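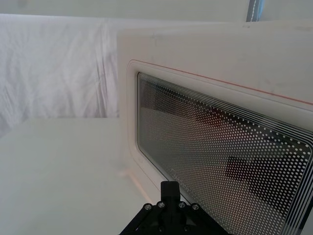

September, Färbeküche Mutness, 14:20

Endlich Krapp auf Wolle, und das Rot ist der Wahnsinn! Strang 2 (Alaun, über Nacht gebeizt) leuchtet richtig ziegelrot, viel satter als alles aus der Bralta-Reihe. Der Strang ohne Weinstein geht mehr ins Orange, gefällt mir fast noch besser.

- Krapp von Hamstead, 24 h eingeweicht, Sud riecht herrlich erdig
- Flotte 3000 ml, langsam hoch, nie kochen (sonst braun!!)
- Kleine Proben gehen auch in der Mikrowelle, Glas nur locker abdecken

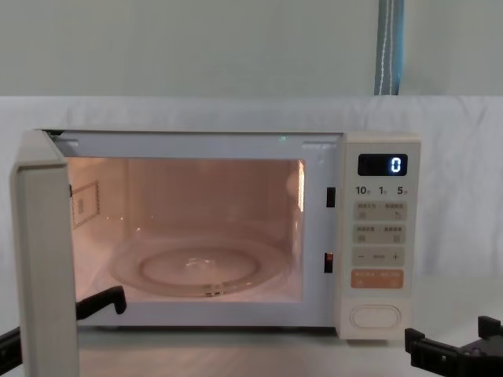

- 6 Garnproben von Öberg mitgefärbt, die Alpaka zieht irre schnell

## Noch offen

Lichtechtheit testen, Hälfte der Karte abkleben und ans Südfenster. Zweiter Zug aus derselben Flotte, da ist bestimmt noch ein Lachston drin. Eisen erst danach, bitte eigener Topf!

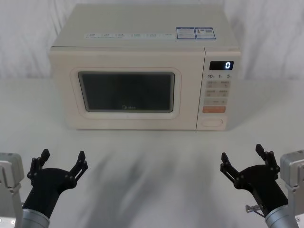 Mikrowelle für die Kleinproben

Waschprobe morgen früh, bin so gespannt.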